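Ticket 841: Booking calendar shows the wrong hall times
Product: Trillia room bookings
Opened by: Lina Haddadin, Temanden Community Rooms
Handled by: Rami Khoury
Status: Solved

Lina wrote:
Hello again, and thank you for being so patient with me over the log-in muddle in June. I'm afraid I have a new one. Since we moved over to the newer calendar, every booking in the Kwofie Room appears an hour later on the public page than it does on my own screen. The Drurent Room is perfectly all right, so I did wonder whether I'd ticked something silly. The sewing group turned up to find the door locked and were very nice about it, but I'd rather not test their good nature twice! I've tried logging out, using my daughter's laptop and deleting one booking and putting it in again.
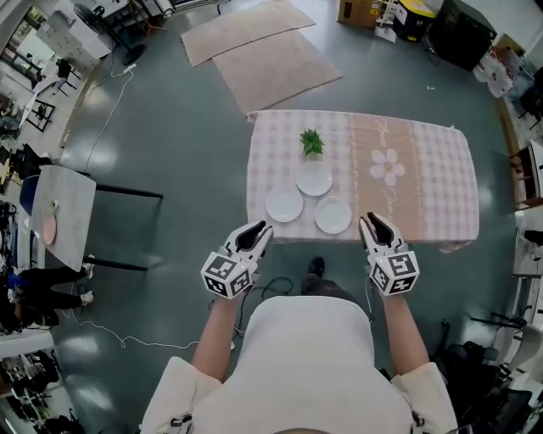 Attachment 1: Kwofie Room, table with the pink-and-white checked cloth

Rami wrote:
Hello Lina, lovely to hear from you, though I'm sorry it's over another nuisance. You haven't done anything silly. Each room keeps its own time zone setting, and when rooms are copied across from the old calendar they sometimes come over with the setting blank. The public page then makes its own guess, and your own screen uses the one from your account, so the two can disagree quite happily for weeks.

Could you try this for me?
Go to Rooms, open the Kwofie Room and choose Edit details.
Scroll right down to Local time (it's below the prices, which I know is an odd spot for it).
Pick London from the list, even if it looks as though it's already picked, and press Save.
Open the public page in a private window and look at any booking.

Please don't move the bookings themselves by hand, or they'll all be an hour early once the setting is put right.

Lina wrote:
Well, Local time was blank, just as you said. I've saved it and the new bookings are right, but the old ones are still an hour out. There are 266 of them and my heart sank a little.

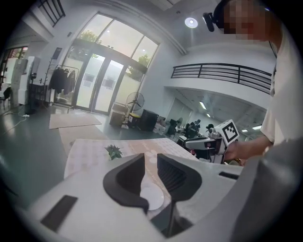
Attachment 2: Same room, pale beige cloth and a sprig of green leaves

Rami wrote:
Please don't touch a single one of the 266! I can refresh them from this end. I ran it on November 2, 2023 just after lunch, and the public page should now match yours. The page keeps a saved copy for a little while, so give it until teatime before you worry.

Lina wrote:
All matching now, sewing group included. I've rung them and they're bringing cake. Thank you, Rami, you can close this one.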